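Foam Balls (an entry from the Serness Household Encyclopedia)

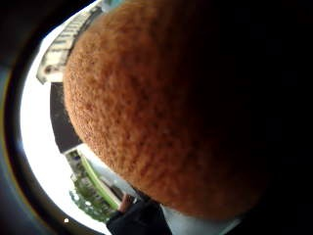
A fuzzy orange-brown ball, seen very close, with a pale building behind.

A foam ball is a soft, light ball made from a material full of tiny air pockets. I've been writing up household and playroom things for the Serness pages for 4 years now, and this is the entry I kept putting off, mostly because I like foam balls far too much to be brief about them!

Surface and look-alikes

Up close, the round things in a toy bin can be surprisingly hard to tell apart. A pitted orange surface could be foam, felted wool or even the peel of a citrus fruit, and from a photo alone I wouldn't bet my lunch on any of them. (The one at the top of the page has nubs, little pores and darker flecks all over, so make your own guess.) In the hand it gets easier. Foam squashes and comes back, felt gives a little and feels hairy, and an orange smells like an orange.

Types

Open-cell foam is the spongy sort. The air pockets connect, so it soaks up water and takes forever to dry if you leave it out in the yard. Closed-cell foam has sealed pockets and a firmer bounce, and it mostly shrugs off rain. Some balls have a thin skin over the foam as well, which keeps dirt out until the skin splits, and then you'll be picking bits out of the rug for weeks.

My own favorite is an open-cell ball from Marnilex, sold as the model 1532. It came in a pack of 4 and I still have 2 of them. The others went over the fence in Kirnia one October and I never did go ask for them back.

Uses

People use them for indoor catch, juggling practice, hand exercises and keeping a bored dog busy (supervised, please, dogs do love to tear off chunks and swallow them). They're great on a balcony too, as long as you have a decent railing and a gentle throw.

Care

Squeeze the ball out in warm water with a drop of dish soap, rinse it, press it in a towel and leave it somewhere airy. Skip the dryer. Old foam goes crumbly and starts to shed, especially after a summer on a sunny windowsill, and at that point it belongs in the trash.

See also: Felt balls; Bath sponges; Painemal yard games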